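Ticket 73: Sync to Uneck stalls at Matberg site
Status: Pending customer
Priority: Normal
Component: Arai upload client
Opened: 10th October

Reported behaviour
Large folders queued at Matberg stop uploading after 12 files. The client stays green and shows "Up to date". The remaining files never reach the Uneck share. Small folders finish normally. The Wurkarlow site runs the same client version and is not affected.

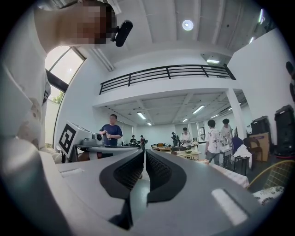 Tall window at left, daylight.

Checked so far
Client restarted, no change. Local cache cleared, the queue rebuilt and stalled at the same point. Disk has plenty of free space. File names contain no illegal characters. Proxy log shows the session closing after 23 seconds idle, with no error passed back to the client.

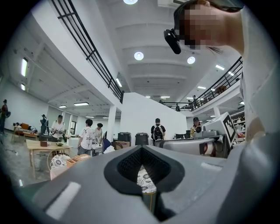

The idle close matches a proxy rule added in May. Wurkarlow goes out through a different gateway and never picked up that rule. When the session drops, the client treats the empty reply as a finished queue and marks everything synced.

Workaround
Set parallel uploads to 3 and turn off "Pause between batches". With both set, the test folder went through in full. Behaviour on metered connections not tested.

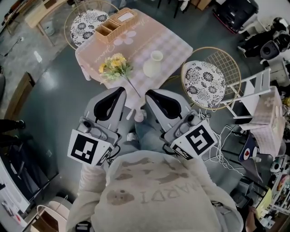
Cream-coloured fleece, brown lettering.

Next action
Site to confirm whether the idle limit for the Uneck address can be raised. Client defect logged separately for the false "Up to date" status. Leave the workaround in place until both are closed.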